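Gear cell notebook, March

Fatima Danladi, with notes from Ketill Stougaard

Swapped the finger pads on the right gripper this morning and re-zeroed it. Old pads had 3696 cycles on them per the Plallura log, which is past where we said we'd change them. Blew out the slots, checked both finger screws, torqued the same as last time. Closing force set back to 145 in the config.

Grip check with the small bevel gear next. Ketill wants the teeth taking the load on both sides and the bore left clear.

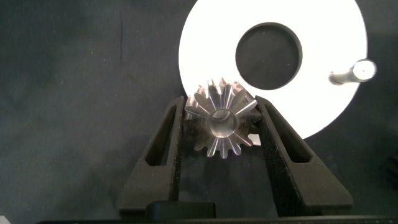
Bevel gear between the fingers, wrist camera, white plate behind.

Wrist exposure is at 700 now. At 846 the plate washed out and the gear finder kept losing the upper teeth. Leave it at 700 unless the overhead lights get changed. The mat needs a pass with the lint roller, there are specks showing up in the wrist view.
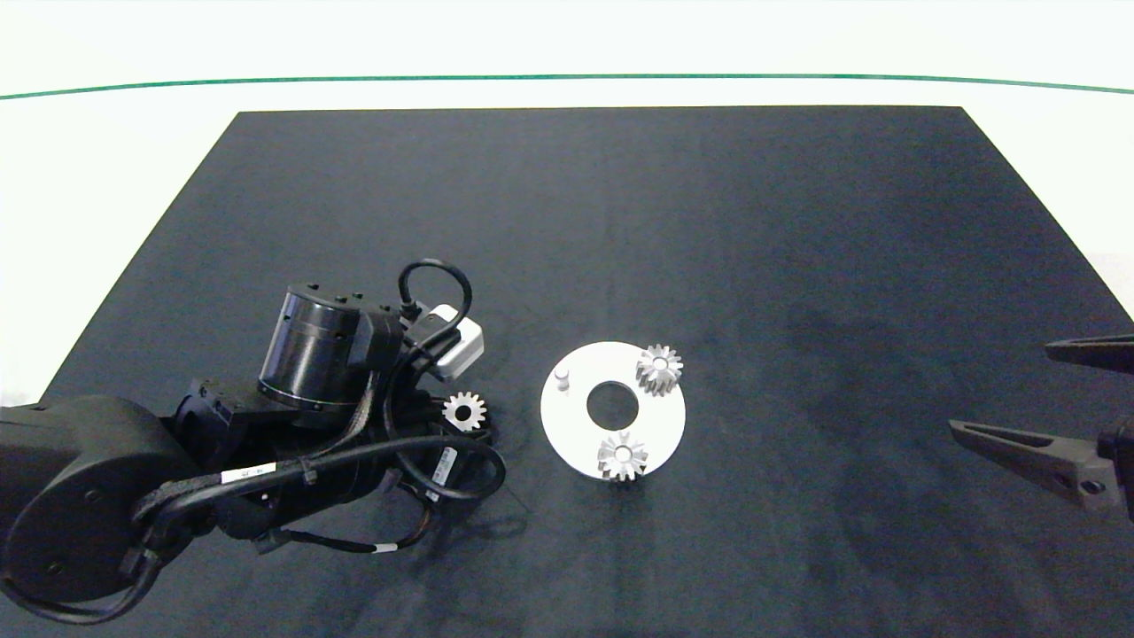
Reading time: 1 min

Left arm still to do. Cable labels are on but I haven't checked them against the Thorlacius drawing. The loop up by the wrist sensor box should be looked at through the full range of joint five before anybody runs it at speed. Ketill has the spare clips.

Don't start a run with a gear sitting up against the left arm. Clear it off to the tray first.

To order from Drutitz: finger pads, two sets. Ask if they still stock the softer ones.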